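Friday, October 9, 2020
Print bench, notebook 2

Good day at the bench! The big cloud print from the Flodora series is finally out of its tube and lying flat. I left it under boards overnight and the curl is gone from three corners. The fourth still wants to lift, so it gets another night with more weight on it.

Started sorting the table too, which I have been putting off since January. Bottles first. I want every spray bottle to have one job and keep it: one for plain water, one for the glass cleaner, one for the thinned paste we use on backing paper. Last week I grabbed the wrong one and misted a Shakya test sheet with cleaner (the sheet lived, the ink did not love it). Colored heads and bodies make this so much easier. I'm going to write the contents on each one in paint pen and put the list inside the cupboard door.

The clear bottles can wait until the Lanico order comes in. Plan is 15 ml of paste concentrate to each, topped up with water, shaken, then left to settle.

Over the print, and then on to the bottles:

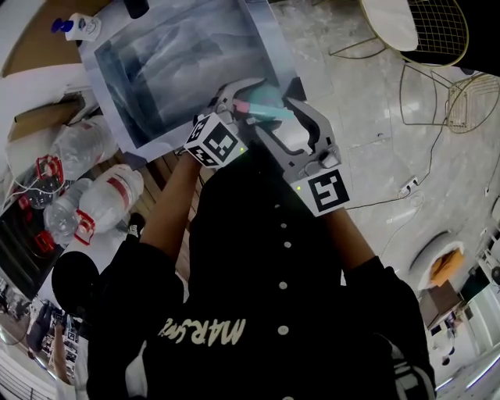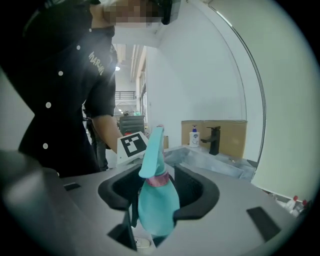

Paste mix no. 8 is my favorite so far. It spreads thin, it dries clear, and it gives you time to nudge the paper before it grabs. I tried it on scraps of the Prateck board and peeled one back after lunch: clean lift, no fuzz. So happy with that! Next I want to see how it does on the heavier stock, job 1738, where the old mix kept bubbling along the long side.

Still to do: more weight on that last corner, trim the backing paper, find the wide brush. If anyone has the wide brush, please put it back in the top drawer.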